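Lultcombe and Estcombe island councils agree joint ferry and harbour plan

December 28, 2025

The island councils of Lultcombe and Estcombe have agreed to run their ferry and harbour services together from April. The agreement lasts for four years and covers the three harbours on the two islands.

Both islands keep their own councils and their own local taxes. Decisions on fares, timetables and mooring fees will pass to a shared harbour board, which will meet in Lultcombe and Estcombe in turn.

Crab fishing and summer visitors bring in most of the islands' income, and both depend on the crossing. The ferry company Trindura will keep the route and its 155 staff - no jobs are affected.

"Fishing crews have asked for one set of rules for a long time," said Grethe Hedegaard, leader of Lultcombe council. "They land their catch on both islands and should not have to fill in two sets of forms."

Salamatu Nnaji, who leads Estcombe council, said the winter timetable would be the board's first task. The smaller harbour at Odukoya will stay open all year, with about two sailings a day outside the summer season. 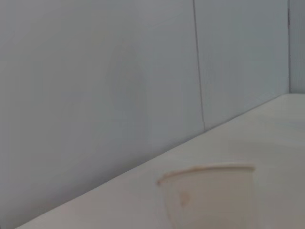
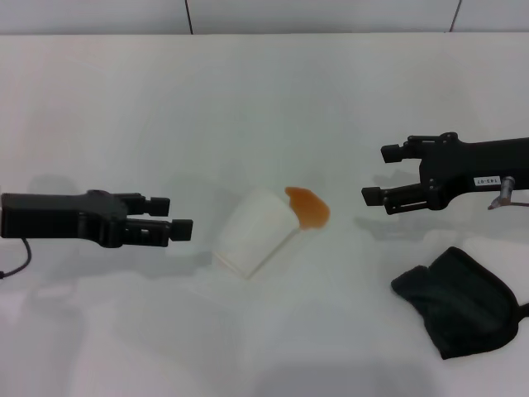 Will residents still pay the lower fare?

Residents of both islands keep the lower fare, and cards already issued by either council remain valid.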